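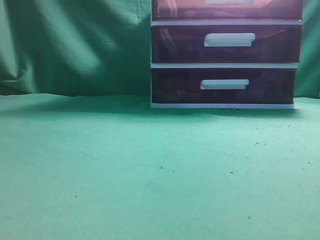
図1 引き出し課題の作業台。緑の布と小型の引き出しユニット

Dustier班 中間報告(引き出し開閉課題)
提出日 2024年5月30日
班員:Dorin Bogdan、Iraís Bermúdez、Yolotzin Sandoval
指導:Montserrat Ledesma先生

1. やること
アームで小さいプラスチックの引き出しを開けて、閉める。それだけ。ただし位置は毎回少しずらす。7月の発表会までに中段と下段の両方。上段は今回は対象外(カメラの画角に全部入らないため)。

2. 作業台
背景も台も緑。最初は白い机のままやっていたが、取っ手もレールも白いので輪郭がまるで取れず、2週目に緑に変更。背景の布はたたみジワが残ったまま吊っている。アイロンは未実施。シワの影がマスクに出ることがあり、しきい値を下げて対応中。
台の上に細かい黒いごみが散っている。右側が特に多い。マスク処理で点々と残るので、撮影前に必ず掃除すること(次の当番の人よろしく)。

3. 引き出しの検出
前面が暗い色の半透明で、照明が赤っぽく映り込む。これが一番の問題。色で前面を探す方法は途中であきらめた。いまは白い取っ手だけを探して、そこから引き出しの位置を計算している。
取っ手の検出は学習用に614枚を使用。ラベル付けはIraísとYolotzinで分担。途中でラベルの付け方が二人で違うことが分かり、半分くらいやり直しした。最初に決めておくべきだった。

4. 動作テスト
中段のみ、27回実施。
失敗は6回。うち2回は取っ手の位置は合っていたのに、指が手前で閉じてしまった。奥行きの誤差と思われる。残りは検出の失敗で、映り込みを取っ手と間違えたもの。上からのライトを弱くしたら減った気がするが、同じ条件で比べていないのでまだ何とも言えない。
下段はまだ。台に近いのでアームの手首が当たりそう。Dorinが手首の角度を変えた軌道を作成中。

5. 困っていること
・引くと本体ごと動く。底に滑り止めを貼る予定だが未購入
・開ける力の設定が毎回ちがう。設定ファイルに書かず手で入力していたせい。今週から保存するように変更した
・となりのHarkach班とアームの使用時間がかぶる。Eustaquioさんに相談して、放課後の前半をうち、後半をHarkach班にしてもらった

6. 次回まで
滑り止めを買う(Yolotzin)
下段の軌道、まずアームだけで空動作の確認(Dorin)
ライトの強さを固定して中段を再テスト、条件もちゃんとと記録する(Iraís)
布のシワ、だれか

先生からのコメント:「失敗した回の動画も消さずに残すこと。」了解です。最初のほうの分はもう消してしまったので、次のテストから全部残します。保存先は班の共有フォルダ、名前は日付と回数で。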